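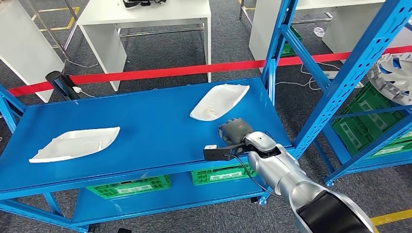
I had promised myself I'd stay an hour. It was a Monday in October, the Guvmont student robotics club meets at six, and I figured I'd get a couple of quotes and be home for dinner. Reader, I ate a granola bar at 9:40 and was happy about it!

The club has one big job this fall, and it sounds like nothing: pick up a white plastic tray from a blue metal shelf and put it in a green crate. That's the whole event at the Jisow student meet. You get 3 tries, 100 points for a clean one, and you lose points for every bump.

"People hear 'tray' and think flat," Arnar Holst told me. He's a junior and he writes most of the grasping code. These trays are closer to little boats, long and a bit curved, with a raised edge all the way around and a pointed end. Come down with the fingers curled too early and you shove the thing across the shelf. Too late and you're pinching air. (I tried it with my own hand in an oven mitt, at Arnar's suggestion, and I was terrible.)

The angle matters too. One tray lying sideways near the front is a different problem from one sitting farther back and turned on a diagonal, so the team practices both, over and over. Takeshi Minami keeps the log on his laptop. By the time I showed up they had 357 attempts in it, and 57 of those were from the previous weekend, when somebody's mom brought soup and they just kept going.

What I loved was the arguing. There was a long one over whether to go for the rim or the narrow end, and Takeshi drew so many arrows on the whiteboard that he ran out of room and finished on a pizza box. The rim side won. Then Arnar changed his mind in the parking lot and they started again.

The meet is in three weeks, and the club is still short on gas money for the van. If you'd like to chip in, stop by any Monday after six. Bring snacks.

Comments (3)

dot_k: My son is in this club and now I know where my oven mitt went.

Þrastardóttir: Narrow end! We went for the rim two years ago and dropped everything.

Muvach fan: Is the meet open to the public? Would love to take my kids.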